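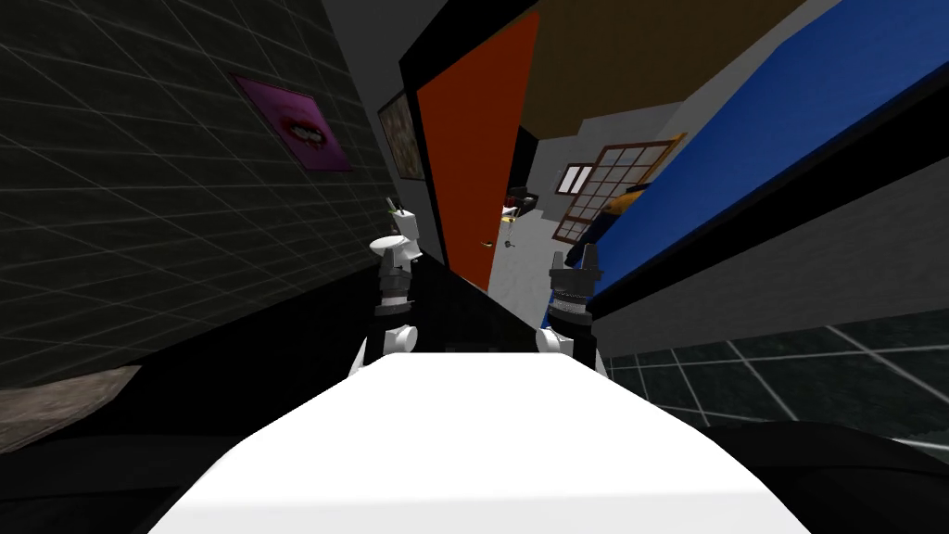 Nostel Teltent Hard Wax Oil, Satin
Item no. 1677
Made in Ivalville

Product details

Teltent is a one-part oil and wax finish for bare interior wood. It soaks into the surface fibers and leaves a thin satin layer on top. It is supplied ready to use and must not be thinned. The formula contains plant oils, plant waxes, a low-odor solvent and a cobalt-free drier.

Suitable for: tabletops, shelves, stair treads, doors, wall boards, turned and carved pieces, wooden kitchen tools.
Not suitable for: exterior use, boat decks, bath mats, surfaces already sealed with varnish or lacquer.

Surface preparation

The wood must be clean, dry and free of wax, polish and silicone. Moisture content should be below 14 percent when measured with a pin meter. Sand along the grain and finish with a medium-fine paper. Very fine paper closes the surface and reduces uptake, and the finish may then stay tacky. Remove dust with a vacuum and a dry cloth. Tack cloths leave a residue and should be avoided.

Woods high in natural oils (teak, rosewood) need to be wiped with denatured alcohol shortly before coating. Oak and chestnut can darken where they have touched steel wool. Use a nonwoven pad on these species.

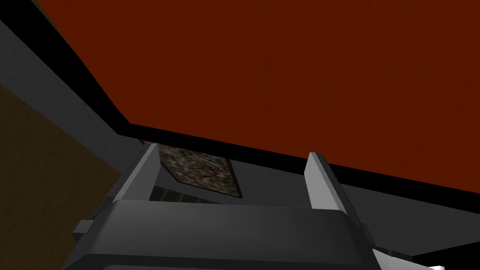
Application

Stir the can to the bottom before use and again during longer jobs. The waxes settle. Do not shake.

Apply a thin first coat with a short-bristle brush, a pad or a lint-free cloth. Work it well into the grain, then remove all surplus before it starts to set. No wet film should remain. Leave for 6 hours with good air movement. Apply the second coat in the same way, using less material. End grain may need a third.

The best working temperature is 73 °F. Lower temperatures lengthen drying time and make the oil harder to spread. Do not apply in direct sun or on heated floors that are switched on.

Full cure takes 14 days. During this time keep the surface dry, do not cover it with rugs or plastic, and do not set heavy items on it.
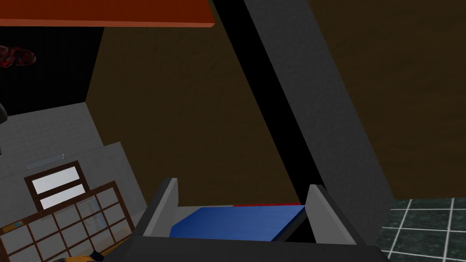 Teltent clear adds no pigment, but it deepens the natural color of the wood in the same way that water does. The change is strongest on pale, open-grained species and weakest on those that are already dark. Lap marks are also harder to find on some grounds than on others. A large dark brown wall with a subtle mottled texture hides small differences in uptake well, while a flat, even color such as an orange-red slab gives them nothing to blend into. Make a test panel from the same stock, sand it the same way and let it dry fully before judging the tone.

Tinted versions are sold separately under the Nostel Pringle name. Pringle tints can be used as the first coat under Teltent clear. Do not use two tinted coats on stair treads, as wear will show as light patches.

Kitchen tools

For spoons, spatulas and boards, raise the grain first. Wet the piece, let it dry overnight and sand off the raised fibers. Apply one coat, wipe hard and hang or stand the piece so that air reaches all sides. Observe the full cure time before any contact with food. Finished tools should be washed by hand. Dishwashers strip the wax. 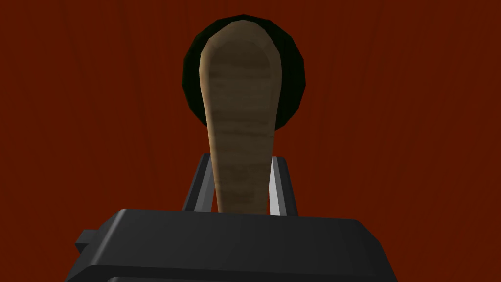

Light tan wooden spoon against dark reddish-brown wood grain.

Care and repair

Clean with a damp cloth and neutral soap. Avoid ammonia and scouring powder. Worn areas can be sanded lightly and recoated without stripping the whole surface.

Storage and safety

Close the can tightly after use. Store upright, away from frost. Cloths soaked with oil can catch fire on their own. Lay them flat outdoors to dry, or keep them under water in a closed metal container until disposal. Keep out of reach of children.

Returns are accepted on unopened cans only.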